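Kiltine Toy Library: Questions We Get a Lot

How does borrowing work?
You pick a toy, we write it down, you take it home. Three weeks later you bring it back, ideally before your child has formed a legal claim to it.

What does it cost?
Membership is $20 a year per household. We have looked into charging per child and decided we did not want to have that conversation at the front desk.

How many toys can we take?
Up to 7 at a time. A puzzle is one toy. A puzzle with 200 pieces is also one toy, and you have our sympathy.

What if we lose a piece?
Tell us. We have a drawer of orphaned parts and a fair chance of finding a match. Shewit Gidey runs the drawer and has strong feelings about people who return a box taped shut and walk away quickly.

Do I have to clean things before I return them?
Please. Warm water and dish soap will do for plastic. Stuffed animals go through the wash, including the one that "barely got used."

Can I donate toys?
Yes, if they're complete and don't sing. The singing rule dates from October and is not up for review.

Where do I park?
Behind the building, off Hodik Street. The spaces in front belong to the dentist, who checks.

Can I reserve something?
Members can hold one item for a week. Call and ask for Hnat Demchenko. The train table has a waiting list of 38 families, so maybe have a second choice ready.

Is there an age limit?
Not really. Play food goes out to toddlers mostly, and board games to whoever gets to them first.

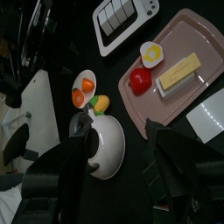

Grandparents can join on their own card, and plenty do. Bring something with your address on it.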